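Visit report: open day at Tralis

Noman Swati and I went to the open day at Tralis on 9 May 2026. The company rents part of an old brick building on the Cestov side of the canal, a short walk from the bus stop. We signed in at the front desk, got a paper badge and were put in the second group.

Tralis collects hand movements for training robot arms. Most of what it records is ordinary housework: wiping, folding, opening jars, putting things back on shelves. It has two customers at the moment. One of them, Piseck, makes kitchen equipment for canteens and wants an arm that can handle small cleaning tools. The other was not named.

The tour was led by Omolara Haruna, who runs the recording floor. She started in a side room with slides, which took longer than planned because the projector would not connect. The main point was that the people who do the recording do not use their bare hands. They work with a pair of handheld grippers that open and close the way the robot's own fingers do, so the recorded movements can be used on the arm with little conversion. Each gripper carries a cube with printed markers, and the position of the tool is worked out from those.

After the slides we went through to the floor. Phones were allowed as long as we kept faces out of the pictures. Each station has a table with a few household things on it, and the operator stands at one side. The station we spent the most time at was doing a bottle brush task. The brush has to be picked up, held by the foam end with one gripper and taken by the handle with the other. Haruna said it is harder than it looks, as the foam gives way when it is squeezed and the thin handle turns in the fingers. 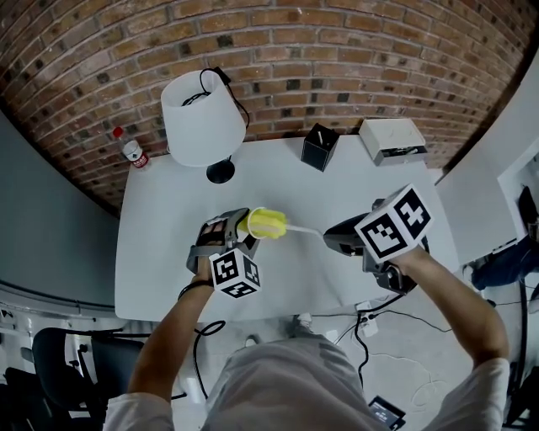

Bottle brush task, seen from overhead. The left gripper has hold of the yellow foam head.

A full set for one task is 84 recordings. Operators work in blocks of 50 minutes and then change places with someone else or do checking at a desk. I asked what gets rejected. The usual reasons are a dropped object, a marker cube turned away from the cameras for too long, and the operator stopping to think halfway through. A pause looks like part of the task to the software and has to be cut out by hand.

Noman asked why they bother with lamps and pen holders on the tables when the task is a brush. The answer was that a bare table makes for a robot that only works on a bare table. The items are moved between sets according to a printed list.

Visitors could try the grippers at a practice table near the exit. I managed to pick up a sponge on the second attempt and could not get the lid off a plastic box at all. The grippers are heavier in the front than I expected and my wrists were tired after five minutes. Noman did better, but he had watched the operator more closely than I had. There was a line for this part, and people at the back of our group did not get a turn.

The last stop was the robot itself, in room 1011. It is a two-armed machine on a fixed base, built by Mujić. It ran a towel folding program three times. The first two towels came out fine and the third was folded with one corner sticking out, and the arm went on to the next step without correcting it. The bottle brush program was not shown. Haruna said it is not ready and that they plan to have it running by November.

Coffee was served in the hallway afterward. I picked up the printed task list and a brochure, and both are in the shared folder.

Some practical notes for anyone going to the next one. Entry is free but you have to register. Parking is limited to the row in front of the building, and it was full when we got there. The floor has cables in places, so wear flat shoes. The slide talk is hard to hear from the back row. If you want to try the grippers, ask for the first group.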